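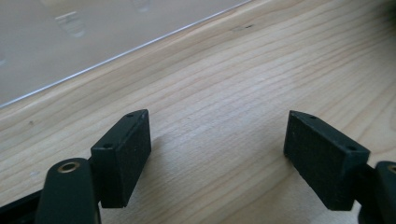
By the Gorkstead Table Shop
Posted 2019-12-25 | Filed under: Care and Questions

Pale wood tops: frequently asked questions

We sell unfinished and lightly finished tops for desks, workbenches and kitchen tables. These are the questions that come in most often by email and at the counter.

Is a pale blond top always pine?
No. Pine and spruce can look very much alike once they are planed, and both are sold as light softwood. If you need to know which one you have, check the label on the underside or send us your order number.

Why do the grain lines curve?
A board cut close to the face of the log shows long, bending lines. A board cut straight through the rings shows narrow, even ones. Most of our tops mix the two. We do not sort boards by grain unless you ask when you order, and there is a charge of 50 dollars for that.

Are the darker streaks stains?
Usually not. Each ring has a lighter band from spring growth and a darker band from later in the year. They are part of the wood and will not sand out.

I found a small dark mark in the grain. Is that a defect?
A small knot is normal and we don't take returns for it. A knot that is loose, or one you can push with a fingertip, is a different matter. Write to us within 30 days and we will fill it or replace the top.

Will the color change?
Yes. Softwood turns yellow and then a warmer tan with light. The change is fastest in the first few months. If you keep a mat or a box in the same place all that time, you will see its outline when you move it. Shift things now and then during the first summer.

Can I leave a plastic sheet on the wood?
For a glue-up or a messy afternoon, yes. Don't leave it on for weeks. Water that gets under the edge has nowhere to go, and a damp patch can turn gray. Soft vinyl can also stick to a fresh oil finish. Wait until the oil has cured before you put any plastic on it.

What finish do you recommend?
For desks and craft tables we use Zendero hard oil, two thin coats. For a kitchen table we add a third coat. Jevine water-based varnish keeps the wood paler and is easier to wipe clean, but scratches are harder to repair.

How do I get a dent out?
Lay a damp cotton cloth over the dent and touch it with a warm iron for a few seconds. Check and repeat. This works on bare or oiled wood. Do not try it on varnish. If the fibers are cut, the mark will stay.

Which sandpaper should I use?
Start at 120 grit and finish at 180. Go with the grain, including where it runs on a diagonal. Anything much finer closes the surface and the oil will not soak in evenly.

Can I clamp things to it?
Yes, with a scrap of wood or a soft pad under each jaw. Bare metal jaws will leave a print in softwood every time.

Do you ship?
We ship tops up to 2000 mm long. Longer ones are pickup only, from the Bataineh Road warehouse, unit 221. Bring a blanket and two straps.

How long does an order take?
Plain tops leave in 4 working days. Oiled tops need another week to cure. Orders placed in October usually take longer.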